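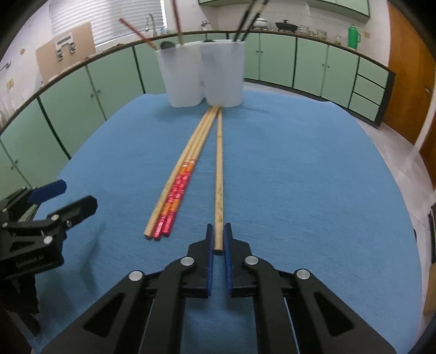

*Ende eines Essstäbchens zwischen den blauen Fingerpolstern eines Greifers*

# Vergütung in der Ergotherapie

Die **Vergütung in der Ergotherapie** umfasst das Arbeitsentgelt angestellter Ergotherapeutinnen und Ergotherapeuten sowie die Einkünfte selbständiger Praxisinhaber. Sie hängt in Deutschland vor allem von der Art des Arbeitgebers, der Berufserfahrung, der Region und dem Umfang der übernommenen Leitungsaufgaben ab. Eine einheitliche Gehaltstabelle für den gesamten Beruf besteht nicht. Im öffentlichen Dienst und bei vielen kirchlichen Trägern gelten Tarifverträge oder vergleichbare Arbeitsvertragsrichtlinien, in ambulanten Praxen wird das Gehalt überwiegend frei vereinbart.

## Grundlagen

Ergotherapie gehört zu den Heilmitteln. Ambulante Behandlungen gesetzlich Versicherter werden ärztlich verordnet und von der Praxis mit der Krankenkasse abgerechnet. Die Höhe der Preise ergibt sich aus Verträgen zwischen dem Spitzenverband der Krankenkassen und den maßgeblichen Berufsverbänden. Diese Verträge gelten bundesweit. Zuvor wurden die Preise regional und teilweise je Kassenart ausgehandelt, was zu deutlichen Unterschieden zwischen den Bundesländern führte.

Der vereinbarte Preis einer Behandlung ist nicht mit dem Lohn der behandelnden Person gleichzusetzen. Aus den Erlösen werden auch Miete, Material, Verwaltung, Versicherungen, Ausfallzeiten und die Arbeitgeberanteile zur Sozialversicherung bezahlt. Welcher Teil bei den Angestellten ankommt, unterscheidet sich von Praxis zu Praxis und wird nur selten offengelegt.

## Ausbildung und Einstieg

Die Ausbildung dauert in Vollzeit drei Jahre und findet an staatlichen oder privaten Berufsfachschulen statt. Ob während dieser Zeit ein Entgelt gezahlt wird, richtet sich nach dem Träger. Schulen, die an kommunale Krankenhäuser oder Universitätskliniken angeschlossen sind, zahlen häufig eine tariflich geregelte Ausbildungsvergütung. An vielen privaten Schulen erhalten die Schülerinnen und Schüler kein Entgelt. Schulgeld wird in einem großen Teil der Bundesländer nicht mehr erhoben oder vom Land erstattet.

Neben der schulischen Ausbildung gibt es primärqualifizierende und ausbildungsbegleitende Studiengänge. Ein Bachelorabschluss führt in der Patientenversorgung nicht automatisch zu einem höheren Gehalt, da die Eingruppierung in der Regel an die ausgeübte Tätigkeit anknüpft. In Lehre, Forschung und Qualitätsmanagement kann der Abschluss Voraussetzung für eine Stelle sein.

Berufsanfänger in Praxen erhalten oft ein Festgehalt, das nach der Probezeit überprüft wird. Üblich ist außerdem eine Einarbeitungsphase mit verringerter Zahl an Behandlungen. Ob die Vor- und Nachbereitung in dieser Phase als Arbeitszeit ausgewiesen wird, sollte aus dem Arbeitsvertrag hervorgehen.

## Arbeitgeber

### Öffentlicher Dienst

In kommunalen Kliniken und Einrichtungen richtet sich das Entgelt nach dem Tarifvertrag für den öffentlichen Dienst (TVöD), an Universitätskliniken meist nach dem Tarifvertrag der Länder oder einem Haustarif. Die Tabellen sind nach Entgeltgruppen und Stufen gegliedert. Die Entgeltgruppe folgt aus der Tätigkeit, die Stufe im Wesentlichen aus der Berufserfahrung. Ein Aufstieg in die nächste Stufe erfolgt nach Ablauf der vorgesehenen Zeit und kann bei erheblich über- oder unterdurchschnittlicher Leistung verkürzt oder verlängert werden.

Als schwierigere Aufgaben, die eine höhere Eingruppierung begründen können, gelten je nach Tarifwerk zum Beispiel bestimmte Behandlungen bei Querschnittlähmungen, in der Psychiatrie oder bei Kindern mit schweren Bewegungsstörungen. Maßgeblich ist der Anteil dieser Aufgaben an der gesamten Arbeitszeit.

### Kirchliche und freie Träger

Caritas und Diakonie wenden eigene Arbeitsvertragsrichtlinien an. Deren Aufbau ähnelt in vielen Punkten dem des öffentlichen Dienstes, die Zulagen und die Regeln zur Stufenzuordnung weichen jedoch ab. Hinzu kommt meist eine kirchliche Zusatzversorgung. Bei privaten Klinikbetreibern finden sich Haustarifverträge, Betriebsvereinbarungen und einzelvertragliche Lösungen nebeneinander, manchmal innerhalb desselben Hauses.

### Praxen

Die meisten Praxen sind nicht tarifgebunden. Das Gehalt wird bei der Einstellung ausgehandelt, eine regelmäßige Steigerung ist nur dann gesichert, wenn der Vertrag sie vorsieht. Größere Verbünde arbeiten teilweise mit internen Stufenmodellen. Beim Praxisverbund Grestari sind vier Gehaltsstufen vorgesehen, die an Betriebszugehörigkeit und abgeschlossene Fortbildungen gebunden sind. Die Praxiskette Flonia zahlt ein einheitliches Grundgehalt und ergänzt es um Zulagen für Hausbesuche und fachliche Schwerpunkte.
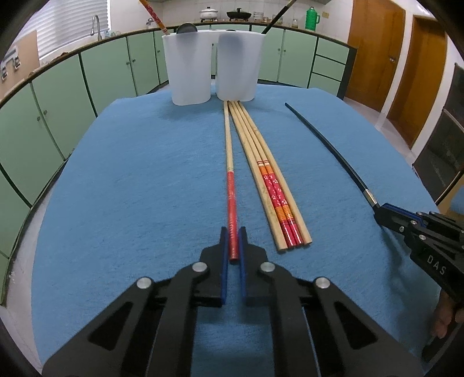

## Vergütungsmodelle

### Festgehalt

Beim Festgehalt wird ein gleichbleibendes Monatsentgelt für eine bestimmte Wochenarbeitszeit gezahlt. Kurzfristige Absagen von Patienten wirken sich nicht auf die Höhe aus. Das Ausfallrisiko liegt beim Arbeitgeber, solange die Arbeitskraft angeboten wird. Manche Praxen führen Arbeitszeitkonten, auf denen ausgefallene Termine verbucht werden sollen. Die Zulässigkeit solcher Regelungen ist im Einzelfall umstritten und hängt von der Ausgestaltung des Vertrags ab.

### Umsatzabhängige Anteile

Umsatzabhängige Modelle verbinden ein Grundgehalt mit einem Anteil, der sich nach der Zahl der abgerechneten Behandlungen oder dem erzielten Umsatz richtet. Im Modell der Praxisgruppe Whitlock beginnt der variable Anteil mit der 11. Behandlung eines Arbeitstages. Bei Gruppenbehandlungen wird dort jede Gruppe als eine Einheit gewertet.

Befürworter sehen darin eine nachvollziehbare Beteiligung am wirtschaftlichen Ergebnis. Kritisiert wird, dass Dokumentation, Elterngespräche, Abstimmung mit Ärzten und die Anpassung von Hilfsmitteln in solchen Berechnungen wenig Gewicht haben. Auch die Zuteilung der Termine beeinflusst das Einkommen, obwohl die Angestellten darauf oft nur begrenzt einwirken können.

### Freie Mitarbeit

Bei freier Mitarbeit wird ein prozentualer Anteil am Behandlungserlös oder ein Stundenhonorar vereinbart. Kranken- und Altersvorsorge, Urlaub und Ausfallzeiten müssen daraus selbst finanziert werden. Ein Vergleich mit dem Bruttogehalt einer Anstellung ist deshalb nur nach Abzug dieser Kosten möglich. In der Praxis ist häufig zu klären, ob tatsächlich eine selbständige Tätigkeit vorliegt. Feste Dienstpläne, fehlendes eigenes Unternehmerrisiko und die Eingliederung in die Abläufe der Praxis sprechen für eine abhängige Beschäftigung.

## Zulagen und Nebenleistungen

Neben dem Grundentgelt kommen weitere Leistungen vor:

- Jahressonderzahlung oder Weihnachtsgeld
- Zuschläge für Wochenend- und Feiertagsarbeit, vor allem in Kliniken
- Kilometergeld oder Dienstwagen bei Hausbesuchen
- Zuschüsse zur betrieblichen Altersversorgung
- Fahrkarten für den Nahverkehr oder Diensträder
- bezahlte Fortbildungstage und Übernahme von Kursgebühren

Fortbildungsleistungen haben in Praxen einen hohen Stellenwert. Grestari stellt Vollzeitbeschäftigten ein jährliches Budget von 1000 Euro zur Verfügung, bei Teilzeit wird der Betrag anteilig berechnet. Übernimmt ein Arbeitgeber die Kosten längerer Weiterbildungen, wird häufig eine Rückzahlungsklausel vereinbart. Die Bindungsdauer muss in einem angemessenen Verhältnis zu Umfang und Wert der Maßnahme stehen. Klauseln, die auch bei einer vom Arbeitgeber veranlassten Kündigung eine Rückzahlung verlangen, sind in der Regel unwirksam.

## Einflussfaktoren

**Region.** In Ballungsräumen mit hohen Lebenshaltungskosten werden oft höhere Gehälter angeboten. Der Abstand gleicht die Mietunterschiede nicht immer aus. In ländlichen Gebieten kann ein ausgeprägter Fachkräftemangel ebenfalls zu höheren Angeboten führen.

**Spezialisierung.** Zusatzqualifikationen, etwa in Handtherapie, Neurologie oder sensorischer Integration, werden unterschiedlich bewertet. Im Tarifbereich zählen sie nur, wenn sie für die übertragene Tätigkeit erforderlich sind.

**Leitungsfunktion.** Fachliche Leitungen in Praxen erhalten meist eine monatliche Zulage oder eine Freistellung von Behandlungen. In Kliniken richtet sich die Eingruppierung unter anderem nach der Zahl der unterstellten Beschäftigten.

**Arbeitszeit.** Der Anteil der Teilzeitbeschäftigten ist hoch. Angaben zu Durchschnittsgehältern sind nur vergleichbar, wenn sie auf Vollzeit umgerechnet wurden.

## Einkünfte Selbständiger

Praxisinhaber erzielen keinen Lohn, sondern einen Gewinn aus selbständiger Arbeit. Seine Höhe wird von der Auslastung, der Zahl der Angestellten, dem Anteil privat Versicherter und den Raumkosten bestimmt. Privatpatienten schließen mit der Praxis einen Behandlungsvertrag, in dem der Preis vereinbart wird. Die Erstattung durch Versicherung oder Beihilfe kann darunter liegen.

In der Gründungsphase entstehen Ausgaben für Einrichtung, Therapiematerial, Abrechnungssoftware und gegebenenfalls Umbauten. Für die Zulassung müssen Anforderungen an Räume und Ausstattung erfüllt sein. Zwischen Behandlung und Zahlungseingang vergeht Zeit, die viele Inhaber durch Rücklagen oder ein Abrechnungszentrum überbrücken. Letzteres behält eine Gebühr ein.

## Datenlage

Angaben zum Verdienst stammen aus der amtlichen Statistik, aus Befragungen der Berufsverbände und aus Gehaltsportalen. Die amtliche Statistik beruht auf Meldungen der Arbeitgeber, fasst verwandte Therapieberufe aber teilweise zusammen. Portale wie Trustance werten freiwillige Angaben aus. Trustance veröffentlicht einen regionalen Mittelwert erst ab 100 Einträgen, darunter wird der Wert des jeweiligen Bundeslandes angezeigt. Sonderzahlungen werden dort getrennt erfasst und sind im Monatswert nicht enthalten.

## Siehe auch

- Heilmittelverordnung
- Tarifvertrag für den öffentlichen Dienst
- Vergütung in der Logopädie
- Vergütung in der Physiotherapie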